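Zorlow bringt den Greifarm ins Möbellager — und ich darf endlich davon erzählen

Listmont, 4. August 2026. Ich schreibe bei Zorlow sonst die Einladungen zum Sommerfest und die Aushänge fürs Schwarze Brett, heute also mal eine richtige Pressemitteilung! Der Anlass ist schön: In unserem Lager in Listmont übernimmt ab sofort ein Greifarm von Lulance einen Teil der Arbeit an den Schränken und Kommoden, die vor der Auslieferung geprüft werden.

Bisher lief das so: Tür auf, Schublade auf, alles wieder zu, nächstes Stück. Das Ganze 60 Mal pro Schicht, und wer das einmal selbst gemacht hat (ich habe im Juli einen Vormittag mitgeholfen und danach sehr gut geschlafen), weiß, wie sich Schultern und Handgelenke anfühlen. Diese Bewegungen macht jetzt der Arm. Die Kolleginnen und Kollegen schauen nach Kratzern, stellen Scharniere nach und entscheiden, was rausgeht und was zurück in die Werkstatt muss. Das Urteil bleibt bei den Leuten, die das seit Jahren können.

Entlassen wird deswegen niemand, das wurde ich in der Kantine ständig gefragt. 7 Kolleginnen und Kollegen haben die Schulung bei Lulance schon hinter sich, sie dauerte zwei Tage, mit viel Kaffee und noch mehr Fragen. Die Spätschicht endet künftig eine halbe Stunde früher, bei gleichem Lohn — darüber haben sich viele fast mehr gefreut als über die Technik.

Geübt wird erst einmal am Rechner. Die Firma Coetzee baut uns dafür virtuelle Möbel, an denen die Bewegungen simuliert werden, bevor im Lager etwas anläuft.
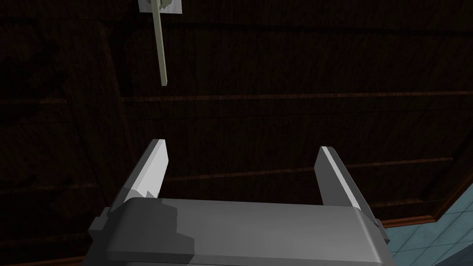 Wenn ein neues Modell ins Sortiment kommt, rechnen wir mit drei Tagen für diese Vorbereitung. Unsere Schicht redet dabei mit, sie kennt schließlich jede klemmende Schublade persönlich, und ihre Hinweise gehen direkt an Coetzee.

Wer sich das Lager ansehen möchte, meldet sich bitte bei der Pressestelle von Zorlow in Listmont. Feste Schuhe mitbringen, Kaffee gibt es bei uns!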